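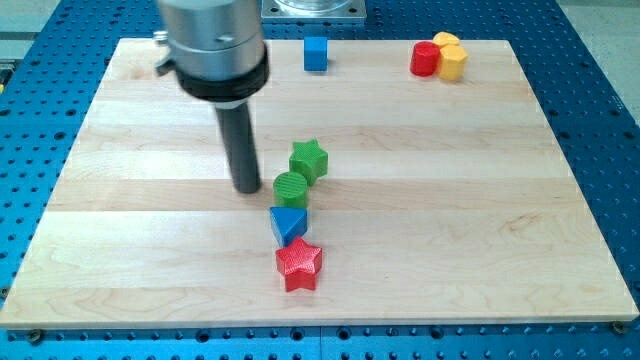 Fig. 1. A green cylinder and a green star-shaped block with a light-colored wooden board.

Is It Green or Is It Blue? A Color Naming Project
Term report, Zurnstead College

My roommate and I have been fighting over a towel since September. I say it's green, she says it's blue, and neither of us will budge! So when our class had to pick a question about everyday language, mine was already hanging in the bathroom.

I got 36 paint chips from the hardware store in Distley (they were very nice about it), running from a plain grass green to a plain sky blue. Then I sat outside the dining hall in March with a thermos and asked people to give me one word for each chip. I stopped when I had 102 people, mostly because it started to rain and the chips were curling.

The ends were easy and kind of boring. Everybody agreed on grass green. The middle was a mess, in a good way. One chip in there got called green, blue, teal, aqua, "pool," and "dentist," and I had to decide what to do with "dentist." I put it under Other.

People who said they paint or sew used a lot more words than everyone else, so their answers take up most of my spreadsheet. I didn't plan for that, and I should have asked about hobbies at the start instead of at the end, when people wanted their lunch.

I also asked 24 people to do the whole thing again a week later. Almost all of them changed at least one answer! A couple got annoyed with me and said I'd switched the chips. I hadn't.

The full table is nearly 3,000 words if you count my notes, so I left it out of this version. Light was my biggest problem. The sun moved behind the Pravness building at 2 p.m. and every chip looked grayer after that, and I only wrote down the time for the second half of the group. Next time I'd stay indoors under one lamp.

The towel came out as "teal," by the way. My roommate wants a recount.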